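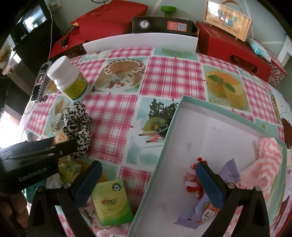 Pink-and-white plaid tablecloth, fluffy stripes and a mint-green box

I swore off buying craft kits after last November, when I bought four of them for the kids to make Christmas presents and finished every single one myself at the kitchen bench. Then my neighbour Kenna Shearer lent me the Rathore Homemade Gift Kit (she'd already done hers, show-off) and I'm a bit of a convert.

You get enough to make 7 small presents: felt for needle cases, cord for key rings, beeswax for candles and a stack of plain cards with envelopes. My two got straight into the key rings. The six-year-old made one for Grandma, one for her teacher and one for the dog, and only needed me for the knots.

The felt is lovely, thick and easy to cut, and the colours are cheerful without being lurid. I can't say the same for the glue. It's a skinny little tube that clogged on day two, so we switched to the Gunberg stick from the pencil case and got on with it. 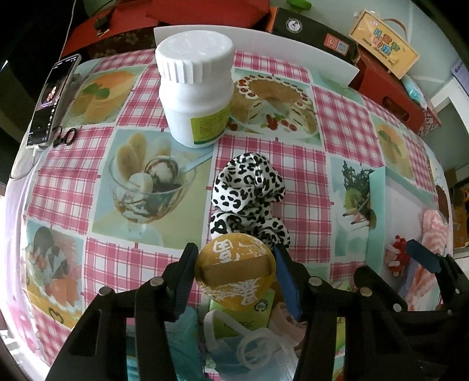 Golden lid on the food-print tablecloth

The candles were my favourite bit! You just roll the wax sheets around the wick, no melting, no mess on the stove, and the whole house smelled of honey. My son made his so fat it won't fit any candlestick we own, but he's very proud of it and it's going to his Auntie Felicja anyway.

My other grumble is the instruction booklet. Tiny grey print, and the needle case pages are in the wrong order. I ended up ringing Kenna, who told me to skip to the back and work from the drawings. Good advice.

Would I buy my own? Yep, I've already ordered one for the school holidays, plus extra wax sheets. Four stars from me, and I'd happily make it five if they'd sort out that glue.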